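# About Grukier

We pack up bedrooms, closets and spare rooms for people who are moving, downsizing or clearing a place out.

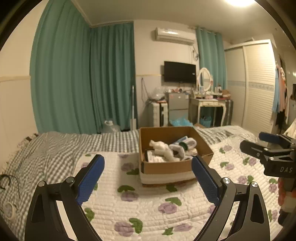 Home organizing has a lot of promises attached to it, and we don't believe most of them. A matching set of bins won't change your life. Neither will folding your socks a certain way. What most people need is a decent box, a surface at a comfortable height and a couple of hours without the phone. We like to work on the bed, as with the big open box on the flowered quilted pad, because bending over the floor all day is how backs go bad. We also leave the flaps down until the very end. A box that gets closed early tends to become a mystery box, and we have opened enough of those.

We started as Bosta, a two-van moving outfit, and took the Grukier name when we dropped the vans. Packing was the part customers kept asking for. We now do 104 homes in a normal year and have no plans to triple that. People have suggested franchising. We have our doubts.

## What we do

- Sort one room at a time, with you there to make the calls
- Pack, label and list what goes in each box
- Set aside donations in their own boxes — you look through them before they leave

A single bedroom is $261. A closet on its own is $80. Boxes and tape are included, and there is no "premium" level, since we never worked out what it would be.

## What we don't do

We don't throw things away without asking. We don't sell storage products or take a cut from anyone who does. We won't tell you that an object has to make you happy to stay in the house. Some things are just useful, and some are ugly and belonged to your aunt.

We also don't give time estimates over the phone. Every "it's only a few things" we have heard was wrong, ours included.

## Where we work

Most of our jobs are in Kiani and Monden. Outside those two towns we add a travel charge, and we'll tell you what it is before you book. May fills up early, so ask ahead if you're moving then.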